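Bonus winnings stuck after switching from slots to blackjack?

reelsorry
Posted 05/01/2021

I took the welcome bonus at Gulisen, played Brumeo slots for two evenings and finished with $276 more than I started with. This has never happened to me before, so I had no plan. I moved to blackjack to celebrate, and now the cashier page says I have 1,727 left to wager before I can withdraw. Before the blackjack it was a lot less than that, I'm fairly sure. Is this a bug or did I do it to myself?

pushonseventeen
You did it to yourself, but you're in good company. Look for the "game weighting" table in the bonus terms. Slots usually count in full toward wagering and table games count for a sliver, sometimes nothing. That explains slow progress. It doesn't explain the number going up, so check whether you accepted a second bonus when you opened the blackjack lobby. Those pop-ups have a very large Yes button and a No button for people with good eyesight.

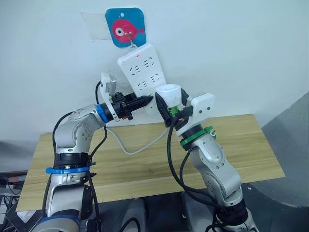 Power strip on the wall, robot arms on either side

If there is a second bonus in your account history, ask support to remove it before you place another bet - once you've played with it they will probably say no. Get the answer by email, not chat. I had one with Postma in July that took two rounds of emails, and the chat agent had already wished me luck and closed the window.

oldnudge
just play it through on slots, thats what i do. never got a withdrawal yet but its good fun. Urum has better bonuses anyway

reelsorry
Found it. Second bonus, accepted by me at 1 a.m. Email sent.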